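Doucette Hall Reopens Its Ground Floor Workroom

The ground floor workroom at Doucette Hall is back in regular use this week after the floor was refinished and the racks were put back in place.
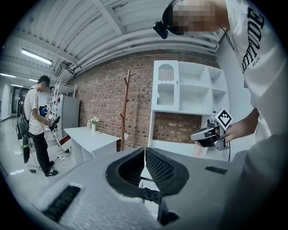 What was done

The old coating was removed in March and replaced with a white two-part finish supplied by Cadico. The work covered 1,356 square feet in a single section, with no joint at the center. The contractor, Ekora, let the surface cure for 90 hours before anything on legs was brought in.

White racks were then returned to the room. Each is limited to 31 pounds per shelf until the finish reaches full hardness - the limit applies to all users and will be reviewed by Kirsten Caron, who manages the building. Items over the limit are stored upstairs for now.

Access and shoes

Soft-soled shoes are required. Sneakers are fine, boots with metal parts are not. Bags may be worn or placed on a rack but should not be dragged. Cables that cross the floor must be kept clear of the main door.

The room can hold several groups at once, and bookings are made by the half day. Groups that booked before the work began keep their times.

Costs

The project came in $2,000 under budget. The balance will go toward new lighting in the hallway, according to Vernon Hawthorne of the building office.

The side entrance stays closed until Wednesday, when the last threshold strip is fitted. Until then, enter from the parking lot.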